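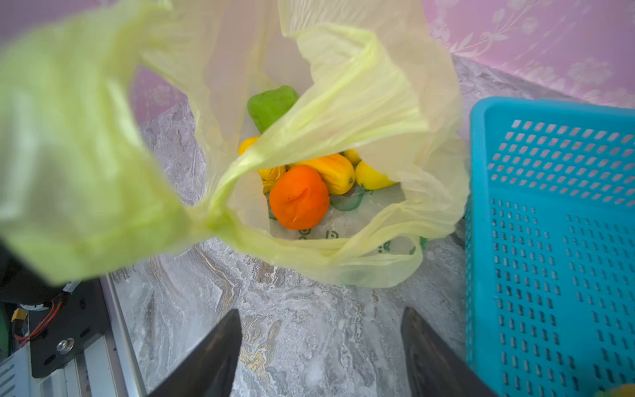 Tefera to begin charging for carryout bags in November

TEFERA, July 11, 2020 — Shoppers in Tefera will pay 7 cents for each thin plastic carryout bag starting in November, under an ordinance the city council passed by a vote of five to two.

The charge applies to single-use bags provided at the point of sale by grocery stores, pharmacies and convenience stores. Thin bags without handles, of the type used for loose fruit and vegetables, are exempt, as are bags used to wrap raw meat or fish. Restaurants filling takeout orders are also excluded.

Under the ordinance, a bag is classed as thin if its film measures less than 2.25 mils, a mil being one thousandth of an inch. Thicker bags sold as reusable are not subject to the charge but must carry a printed statement of thickness and resin type.

Stores will keep 2 cents of each charge to cover register changes and record keeping. The remainder goes to the city's solid waste fund and must be reported every quarter.

The measure follows a review by the public works department of stoppages at the Wonilen sorting plant, which handles the city's curbside recycling. Plastic film is not accepted in curbside carts but arrives in them regularly, often as bags nested inside one another with food waste still in the inner bag. The film wraps around the shafts of the disc screens and has to be cut away by hand while the line is shut down.

The plant logged 1,454 hours of downtime over the review period. Film accounted for 53 percent of that total, according to the department's report. Broken glass and oversize metal made up most of the rest.

"The screens are designed for rigid containers and paper," said Rigoberto Galindo, the city's solid waste engineer. "Film has no stiffness, so it travels with the shaft and builds up until the gap between the discs closes."

Galindo said the plant had looked at screens with larger shafts, which are less prone to wrapping — but the change would require a new support frame and was not included in this year's budget.

Store drop-off bins for clean, dry film will remain in place. Stores with more than 10,000 square feet of floor space must post the location of their bin at the entrance.

Written warnings will be issued for a first violation. Fines begin with the second.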